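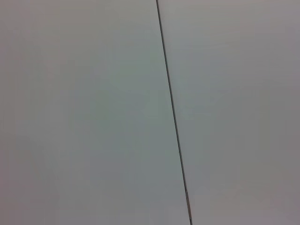 ## Keeping bin enclosures and waste rooms clean and sealed

These tips are issued to residents and site staff of the Velolura buildings. They apply to the shared waste rooms, the pull-out bins in unit kitchens and the wheeled bins stored outdoors.

### Kitchen bins

- Drain food scraps in the sink strainer before they go in the bin. Liquid at the bottom of the liner is the main source of odour.
- Line the organics caddy with one sheet of folded newspaper and replace the sheet each time the caddy is emptied.
- Wash the inner bucket weekly with warm water and dish detergent. Leave it upside down on a rack until fully dry.
- Wipe the runners of pull-out units with a damp cloth. Do not oil them. Grease collects crumbs and the drawer will begin to stick.
- Storeo pull-out units are rated to 15 kg. Residents should not store bottled drinks or pet food in the spare bucket.

### Joints and gaps in wall and floor panels

Waste rooms are lined so that they can be washed down, and the lining is only as good as its joints. Check joints every July, and again after any heavy item has been moved through the room.

1. Sweep the floor and brush loose grit out of each joint with a dry nylon brush.
2. Wash the joint with detergent and rinse with clean water. Bleach and ammonia-based cleaners must never be used together.
3. Allow the surface to dry overnight with the door vent open.
4. Cut away any sealant that has lifted. A plastic scraper held at 45 degrees will remove most of it without marking the panel.
5. Apply masking tape to both sides, run a single bead of neutral-cure silicone and smooth it once with a wet tool.
6. Remove the tape while the bead is still soft.

Joints that have opened again within a year should be reported. Further sealant will not correct a panel that is moving.

### Wheeled bins

Bins should be rinsed over a drain connected to the sewer, never over a stormwater grate. Where no suitable drain is available, use a bucket and a long-handled brush, and empty the bucket into the laundry tub.

Lids must close fully. An open lid lets in rain, and a wet load is heavier to move and may leak on the way to the kerb. Cracked lids and worn wheels can be replaced separately. Bittencourt hinge pins fit the grey and green bins but not the older Stavurska model, for which spare part 2101 is required.

### Odour and insects

- Sprinkle bicarbonate of soda in the base of a dry bin.
- Wrap meat and fish scraps and keep them in the freezer until collection.
- Treat fruit fly with a small dish of vinegar and a drop of detergent, changed every second day.
- Do not use scented sprays in waste rooms. They leave a sticky film on the walls.

Requests for replacement buckets, lids or hinge pins may be left at the site office. Please include the building name and the colour of the bin.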